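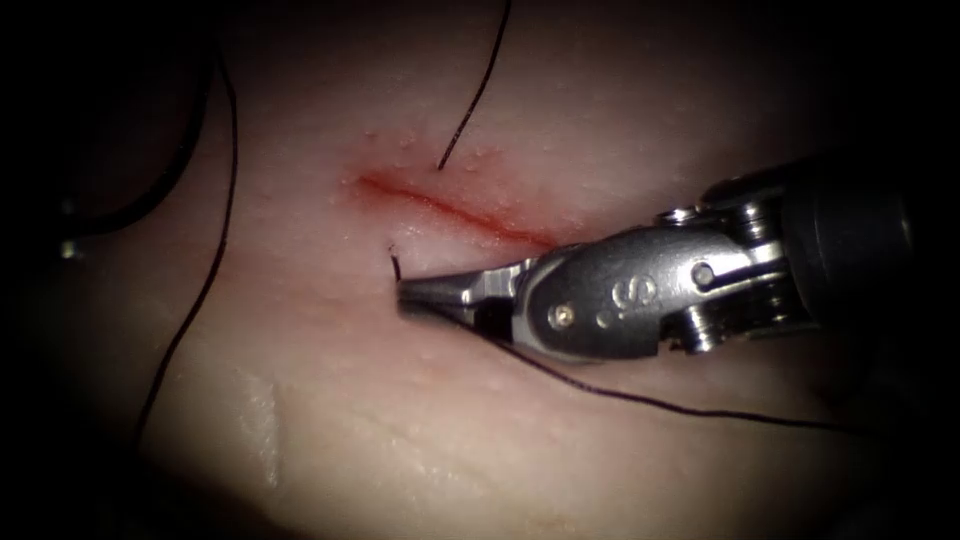
Needle driver at the pad, jaws closed. Thread on both sides of the cut.

Sunday, bench 2. Plarneo suturing package, trial license.

Gruklow wants 2663 a month for this, arm not included. What we get is the assist software, a box of practice pads and a support line that picks up in Brindville office hours. Dalva asked them twice what "guided autonomy" covers and got the same brochure page both times.

Setup took most of the morning. The calibration routine wants 60 touches on the block and throws them all out if you pause too long. Lost one set to a phone call. Second set went through, but I don't trust the residuals it prints. They come out the same to the last digit whichever tool is mounted, so either the number is cached or it's decoration. Ask Soudabeh to look at the log.

Pads: fine to cut, surface is bumpier than the ones we buy now. Sebastião thinks the texture helps their tracker and I think he's right, which makes me want to see it on our own plain pads before anyone signs. Their demo video uses these pads and nothing else.

Thread handling is my main gripe. The sales sheet says slack is "managed". I see no setting for it anywhere in the menus. Lighting is bright in the middle of the pad and close to black at the corners, so any thread out there is hard to follow by eye. Move the lamp before the next run.

Exported the session: 231 lines, no units in the header. Wrote to Gruklow, copied Solange.

To do
- repeat on our pads, same tool
- wrist cable check, manual says every 300 cycles
- get a price without the pads
- Dirceu has the license dongle, get it back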